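When Ifeanyi Ekwueme first walked up the drive at Groltow, the shutters were hanging by one hinge and a fig tree had come in through the kitchen window. He had driven over from Grenside for lunch with a cousin, and he stayed until it was dark.

"I had no business buying a house like that," he says, laughing, as we settle into two deep chairs on the terrace. "I'd gone to look at a boat! But you stand on those steps, and the whole bay is laid out in front of you, and you start doing sums in your head."

The house was built for a shipping family, the Okafors, who came for the summers and brought (so the story goes) a piano, two cooks and a parrot. They planted 307 olive trees on the slope behind, and most are still there. Later the place passed to a niece, then to a school, and then for a long while to the swallows.
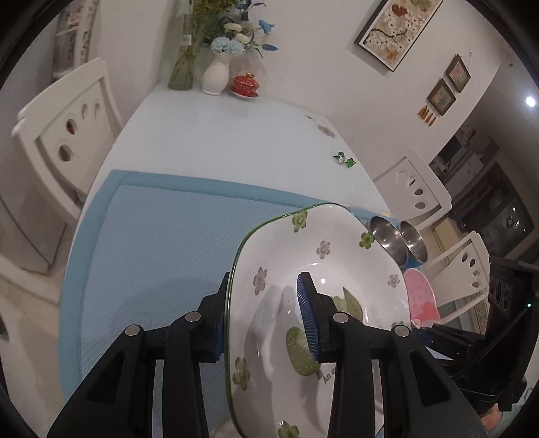

Ekwueme spent his first winter on the roof, which needed almost 500 new tiles, and only then let himself think about the rooms. He is stubborn about keeping them livable. There are painted ceilings upstairs, yes, and a marble staircase that guests always want to photograph, but the family eats at a plain white table, with blue placemats and a flowered bowl with a big green apple on it. "My wife said she would move into a museum when she was dead and not before," he tells me, "and I thought that was fair."

The gardens took longer. An old plan turned up in the Fleltlow archive, folded inside a ledger, and it showed a walk of lemon trees running right down to the water. He has replanted it as best he could, though the lower wall had slipped and the last stretch now bends a little to the left.

I ask whether he would ever sell. He pours more coffee and takes his time over it.

"Somebody made me an offer in May," he says. "A very nice man, very good shoes. I showed him the lemon walk and gave him lunch, and then I sent him home with a jar of olives."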